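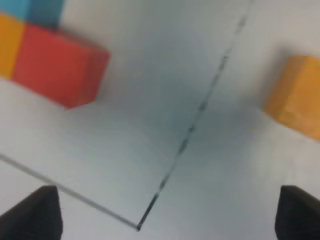 I went to the Atville Film Festival prize night again in January, and I promised a few of you I'd write it up, so put the kettle on because I do tend to go on a bit.

First, the big one. Best Film went to Sorley, the slow, rainy one with the ferry, and I'm delighted. I had it down as a certain loser! It has hardly any dialogue in the first half hour, and the couple behind me at the afternoon screening left before the good part – their loss, I'm afraid. Stela Nedelcu plays the ticket clerk, and she does more with a sigh than most actors manage with a page of shouting. She wasn't even nominated, which still makes me cross as I type this.

The audience prize was a different matter. They had 3380 votes this year, all on little paper slips, and Zuro beat Pîrvu by 7. Seven! I voted for Pîrvu myself and persuaded my sister to do the same, so you can imagine the language in the car park afterwards.
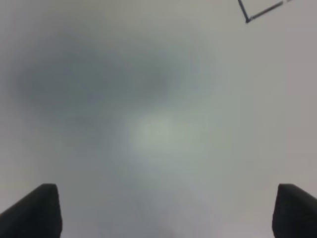 Pale grey, with a little green in it.

Zuro is perfectly good fun, I should say. The chase through the fish market made me laugh out loud, and Zachary Landry is very likeable in it, as he is in everything. But Pîrvu has that long kitchen argument near the end, where the father keeps peeling potatoes the whole way through, and I've thought about it most days since. I suppose a prize voted on at the door was always going to go to the film that sent people out smiling.
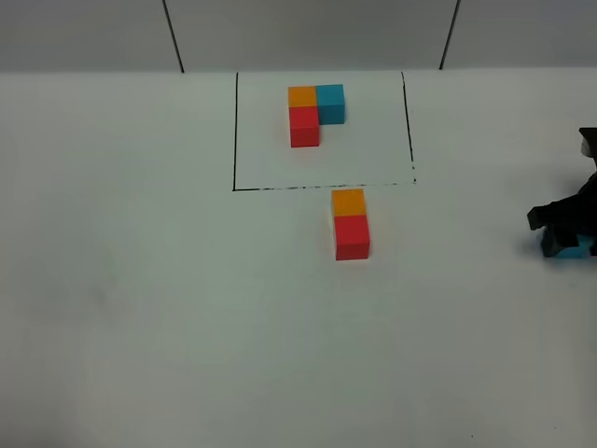 And then there was the short film award, which comes with 1000 pounds and is the one I care about most, really. A director starting out can do a lot with that sum. The winner told us she made hers for 700, sandwiches included, and you never saw anyone look so surprised to be holding a trophy. She thanked her bus driver. I clapped until my hands hurt.

My one grumble is the running order. They put the shorts on last again, when half the hall had gone for the train, and it does seem a pity. I've written to them before and I shall write again.

Sorley is back at the Atville for another week, early evening, if you fancy it. Take a coat.

Contact me | © All words my own, please ask before borrowing | Back to top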